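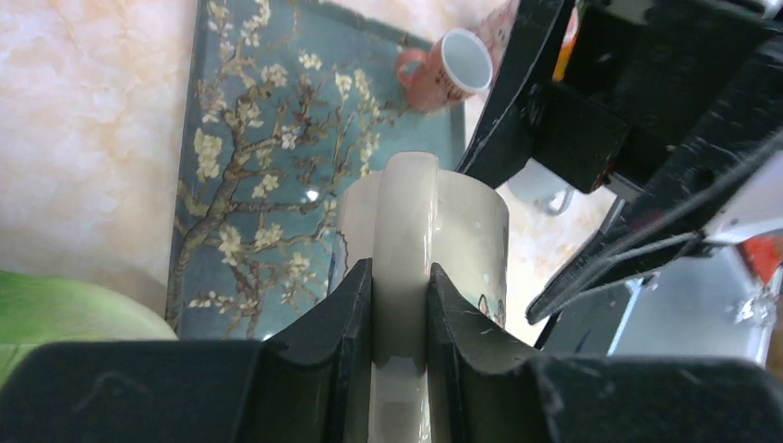
Ralell Mugs and Trays

Ralell is a set of short recordings of everyday drinkware being set out on trays, cleared off them and put back. This file covers what is in the set, how the folders are laid out and what to watch for before using it. Last revised Jan 24, 2025.

What's in it

1350 clips, cut from longer takes
3743 still frames pulled from those clips
191 written notes, one per table layout

Every layout has one tray and at least one mug. Most have two mugs in different colors so that a note can say "the white mug" or "the red mug" and mean one thing. Other small items are left on the table in many layouts and are never the subject of a note.

Objects

Mugs are ordinary kitchen mugs with one handle. Some are plain, some carry a printed cartoon, some have lettering. The notes go by the main outside color and ignore the print. A red-orange mug is filed as red. Cream is filed as white.

Trays are rectangular. The blossom tray (blue, with branches and pale flowers) is used more than any other and has its own tag, tray_blossom. Its surface is glossy and picks up reflections, which can be mistaken for white petals at low resolution. The plain trays are tagged tray_plain, with no split by color.

Tabletops are tagged by pattern: marble, wood grain, solid. Pink and beige marble patterns go under marble along with the gray ones.

Activities

set_out: a mug goes from the table to the tray
clear: a mug goes from the tray to the table
shift: a mug changes place on the same tray
turn: a mug stays put and its handle ends up facing another way

A clip has one activity tag only. If a mug was picked up and put down in the same spot, the clip is tagged shift. Mugs are empty in all layouts.

Folders

clips/ is sorted by layout number
stills/ uses the same layout numbers
notes/ has one text file per layout
tags.csv has one row per clip: layout, tray, tabletop, mug colors, activity

Known problems

Handle direction was written down from the seat nearest the table's long side. In nearly 20 layouts it was written from the other side, and those rows have "check" in the last column of tags.csv. Use the stills to settle them.

Two white mugs were mixed up in the early layouts. One has a cartoon on it and the other doesn't. Both are tagged white, so color counts are not affected, but don't rely on the notes to tell them apart before the April revision.

Tabletop tags are missing for a few layouts where a cloth was used.

Sources and use

Takes were recorded at Fanitz and the notes were written at Hivent. Free for teaching and research. Please keep this file with any copy you pass on, and list changed tags in a separate file so that tags.csv stays the same everywhere.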